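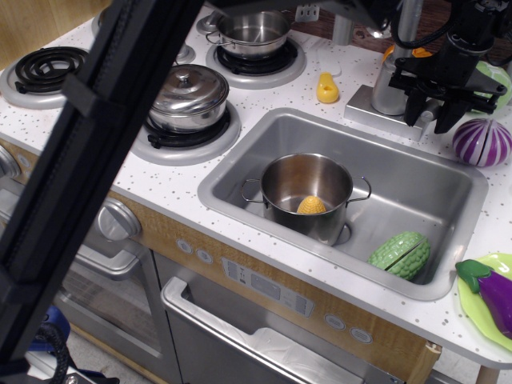
Coupon books as gifts, and how I make mine

July 18, 2018

I have given a homemade coupon book to somebody in my family every year since I got my first real printer. They cost next to nothing, they fit in a regular envelope, and people use them if you write them properly. A few readers asked how I put mine together after I mentioned them in December, so I finally wrote it down.

First, the paper. I use a plain white card stock from Sandent that comes in a pack of 200 sheets. One pack has lasted me years. Regular printer paper works too, but the coupons curl and end up looking like receipts. If you only have thin paper, glue two sheets back to back and press them under a heavy book overnight before you cut.

I fit four coupons on a sheet, two across and two down. I used to do six, but there was no room to write anything by hand, and the handwriting is the part people like. Each coupon has a border, a line for what it's good for, and a small line at the bottom for the date it gets used. I leave the borders uncolored and do them with pencils after printing. Dellik pencils are what I have. The red is waxy and skips a little on card stock, so go over it twice. The others are fine.

A book has 10 coupons. That number came from trial and error. My first one had more than twice that many and I ran out of ideas halfway through, so the back half was all hugs and car washes. My sister used three of them.

What you write matters more than how it looks. "One favor" sounds generous but it never gets turned in, and I think people feel funny about asking. Be specific. Some that have been used in my house and my sister's:

One Saturday breakfast, your choice, and I clean up
One drive to the airport at any hour, no complaining
One batch of the lemon bars, not to be shared
I will sit on hold with the phone company for you
One evening of babysitting, until midnight
I will return the thing you have been meaning to return

The phone company one got used within two days. I spent most of an afternoon on it and would still put it in again.

Leave off anything you don't want to do. It seems obvious, but I once gave my husband a coupon for cleaning out the gutters and he held on to it until the coldest week of the year. I also stopped putting expiration dates on them. I thought a deadline would get people to use them sooner, and it mostly made them feel bad when they forgot.

For the cover, cut a piece of heavier paper slightly larger than the coupons – an eighth of an inch on each side is enough. I like the patterned sheets from Trirketti, which are printed on one side only and fold without cracking. Cereal box cardboard with wrapping paper glued over it is just as good and stiffer.

Binding is two staples along the left edge with a strip of washi tape over them. If you want the coupons to tear out cleanly, run a sewing machine with no thread in it down each one, a half inch from the staples. Use an old needle, paper dulls them fast. Before I had a machine I poked the holes with a pushpin against a ruler, and that took a whole movie.

Kids can make these too, with some help on the wording. My daughter made one for her grandmother with stickers on every page. One coupon said "I will be quiet" and didn't give a length of time. Her grandmother has that one on the refrigerator and says she's saving it.

I wrap mine in a square of tissue and tie it with the cotton string I buy at Hoàng, the little stationery store near the library. They sell it by the yard from a big spool behind the counter, and two yards is plenty for a book this size with enough left over for a tag.

I'm working on a smaller version for teachers, with only four or five coupons in it – things like cutting out laminated shapes or sharpening a bin of pencils. I'll put up the page layout when I have the margins right. Right now the bottom row prints too close to the edge and I lose part of the border.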